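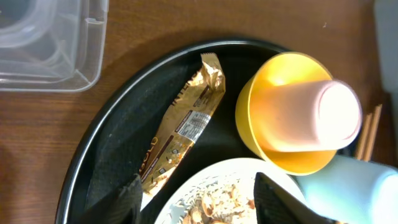 Re: [arm-users] Two-finger grippers on mixed table clutter

From: Bronisława Głowacki
To: arm-users list
Date: Sunday, July 6, 2025

Sota Ikeda wrote:

> We're choosing between the Pluro and the Fang for a table-clearing
> setup. Same arm either way, with a small camera at the wrist. The
> items are bowls, cups, snack wrappers, cloth and a few thin things.
> Has anyone run both on the same objects? I care more about what
> goes wrong than about the best-case numbers. Also, is the Distano
> controller worth the extra wiring?

Hi Sota,

We have run both, on the Gunetti arm, from January on. The log has 3718 grasp attempts in it, split fairly evenly between the two grippers. I'll go by object type, the same way you asked.

Wrappers. A crinkled foil snack wrapper on a dark napkin is the hardest thing we put out. The foil throws highlights that move when the wrist moves, and the grasp planner likes to chase them. Both grippers can pick it up if you go for the middle. If you go for the crimped end, the Fang slips off more often. Watch for the napkin coming up along with the wrapper. We log that as a failure even when the wrapper ends up in the right place.

Bowls and cups. A single bowl is easy with either one, one finger inside the rim and one outside. A cup upside down in a bowl is a different job. There is no open rim to pinch, so you have to close on the outside of the cup, and the bowl wall gets in the way of wide fingers. The Pluro has the narrower tips and did better here. With the Fang we had to tilt the wrist and come in from the side with more room.

Plates with food still on them. Keep the fingers well apart on the way down and approach slowly. We had two bad runs where a fingertip pushed the pile off the plate before the gripper closed, both at full approach speed.

Chopsticks. Neither gripper is good at these lying flat on a tray. The Pluro gets them if they are slightly apart. I would leave them out of your first round.

Camera. The wrist view is fine for the last part of the approach, but the fingers hide a fair bit of whatever is low in the picture. Clear containers are weak in it too, because the table shows through the walls and the edges are mostly reflections. A black tray helps with pale objects and hurts with black cloth. Pale cups near the light blow out to almost white, so lock the exposure before you start. We left it on auto for the first 700 attempts and had to throw those out of the comparison.

Controller. We used the stock one first and then the Distano. The Distano gave us steadier force at low settings, and that mattered for cups and made no difference for bowls. The wiring took me most of an afternoon – the connector on the arm side is keyed the opposite way from the drawing. If you mostly handle rigid things, I would skip it for now.

Settings we ended up with, for both grippers:

Approach speed: 5 cm per second for the last stretch
Close force: lowest setting that holds an empty cup
Retries: 2, then move on to another object
Exposure: locked

If I had to buy one today for your list of items I would get the Pluro. The Fang is stronger and its pads last longer, but your items don't need the strength. I can send the log as a plain table if you want it. The column names are a mess, so ask me before you trust the one called "slip".

One question back: are you planning to clear from a tray or straight off the table? The tray rim cost us a lot of low side approaches and I'd be curious how you deal with it.

Bronisława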